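Unit 10: Planning and paying for a two-armed cell
Course notes, Meenakshi Vashisht

Last time we costed a single arm on a bench and everybody came in under budget, which was lovely. Now for the fun part! Two arms, two hands with proper fingers, and one pot of money. Please have your Simstead sheet open while you read.

Start with the task and leave the catalogue shut. Write down what has to be picked up, where it has to go and how often. Libor Danko's group did this for the Famunard packing job last November and found that their shopping list shrank by half before they had rung a single supplier — a brilliant result for one afternoon with a pencil.

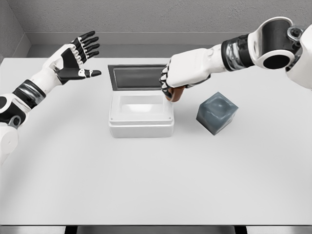

Hands are where budgets go wrong. An arm is a fairly settled purchase, but a hand with separate fingers brings spare parts, extra cabling and a good deal of setting-up time, and all of that needs its own line. So ask of each hand what it is for. In the simulated cell the right hand is gripping a small brown piece over the rim of the storage box while the left one is open and holding nothing. Would a plain gripper do on the left? Try it in simulation first, where swapping a hand costs you an hour and no money at all. I love this stage!

Lines people forget:
Spare fingertips
Mounting plates and a table stiff enough for both arms
Training for at least 2 operators
30 hours of engineer time for commissioning
Delivery and insurance

For the exercise, use the Welero price list for arms and the Vrabec one for hands. Oldřich Hrubý's worked sheet comes to 1872 for spares alone, so don't be alarmed if yours looks high. Bring a printed copy to the workshop, with your task description stapled on top.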